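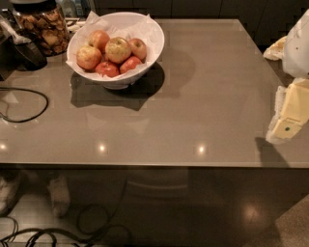

Sang Lưu wrote to me after my last post that I should stop griping and just try a no-spend January, because it had worked for everybody in the Wurkville group and I might learn something. Fair enough. I'm on day 4 and I have questions.

My first one is what counts as spending. Groceries don't, gas doesn't, and according to the rules going around the group, "planned replacements" don't either. Dimas Wibisono bought a pair of boots on the 2nd and logged it as a zero day. They were planned, he says. I plan things too! I could plan my way to a new couch by tonight.

Then there's the 2,000 dollars people claim to have saved last year. Saved compared to what? If you spent nearly that much extra in December stocking up (and I know a few who did), you moved the bill over by a month and gave it a nicer name.

I'll admit one thing. I usually buy lunch near work, and packing it has been easier than I expected. An apple, leftover rice, whatever is in the fridge. By my math that's 8 dollars a day I don't miss. I could have done that in October without a printable chart, though.

Ghislain Sutherland thinks the chart is the whole point, and that people like me quit by the second week. Maybe so. Mine is on the fridge with 37 tiny boxes on it, which is more days than January has, and I'd like somebody in the group to explain that.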